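4. Colour temperature claims and what a desk user can make of them

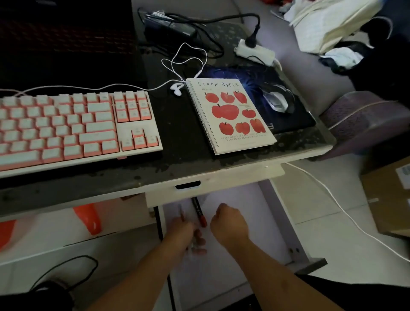
Figure 4. Keyboard and spiral-bound notebook on a dark desk.

Sellers of LED lamps for small offices like to sort their range by colour temperature, and to hang a promise on each step. The warm lamp is said to relax, the neutral one to suit most work, and the cool one to keep people alert. We have been unable to find, in the catalogues we collected, any statement of how those promises were tested. The Flosham catalogue gives a page to each of its three desk lamps and no test method on any of them. The Dondex catalogue does name a method, but refers the reader to an in-house report which the firm did not supply when we wrote to ask for it.

4.1 The rated value and the measured value

A first difficulty is that the rated figure describes the lamp and the reader sees the desk. Light that has bounced off a cream wall or a timber ceiling has changed colour by the time it reaches the page. Dijkstra's earlier notes on the Samarakoon offices make this point well, though they were taken in rooms with large windows and she did not separate daylight from lamp light. We would not lean on them for more than the general idea.

We therefore took our readings after dark, with blinds down and all other fittings off. Each lamp was run for 100 minutes before the first reading, as output drifts while the fitting warms up. The target level at the work surface was 300 lux. It was reached by raising or lowering the lamp and never by dimming, because two of the dimmers we tried shifted the colour of the light enough to spoil the comparison.

Even with this care, the readings do not line up neatly with the labels. Two lamps sold under the same rating could be told apart by eye when placed side by side. Whether that matters to somebody who owns only one of them is a fair question, and we doubt that it does. It does matter to a firm that replaces failed lamps one at a time and ends up with a patchwork along a row of desks.

4.2 Colour rendering

The second figure printed on most boxes is the colour rendering index. It is an average taken over a small set of pale test colours, and an average can hide a poor result. Strong reds are the usual weak spot. A lamp may score well on the pale set and still make a red surface look brown or flat. The reds on the notebook cover in Figure 4 are the kind of colour for which the general index tells a buyer very little. The separate value for saturated red is more useful, and of the firms we looked at only Dristudine prints it.

We would warn against reading too much into Dristudine's openness. The value is given for a new lamp on a test bench, and the company says nothing about how it holds up with age. Our own checks were made on new lamps too and cannot fill that gap.

4.3 Reports of comfort

Lau collected short written comments from people who had spent an evening at the test desk. They had not been told which lamp was fitted. The comments are mixed. Several people described the coolest lamp as harsh, but a similar complaint was made about the warmest one when it hung low enough to shine into the eyes. Glare and colour seem to have been confused in many of these answers, and the form, which asked only whether the light was "comfortable", did nothing to pull them apart. That is our fault and we say so here so that the comments are not quoted later as evidence for a preferred colour.

There was also a plain order effect. Whichever lamp came second tended to be judged against the first, so that a neutral lamp was called cold after a warm one and yellow after a cool one. A longer stay under each lamp might have reduced this. The trade leaflets that report strong preferences do not mention the order in which lamps were shown, and until they do we see no reason to accept their results.

4.4 What can be said

At 300 lux on the desk, and with the source shielded from view, we found no sound basis in our material for advising one colour temperature over another. Position and shielding drew more comment than colour did. A buyer who must work with coloured print or fabric should ask for the red value in writing - and should ask again when the product code changes, as makers do swap the chips inside a fitting without changing its name.

The claim about alertness we leave open. Our sessions were held in the evening, nobody's sleep was recorded, and the dose of light at the eye was not measured. A second round is planned for March, with readings taken at eye height as well as at the desk and with the comment form split into separate questions on glare, brightness and colour.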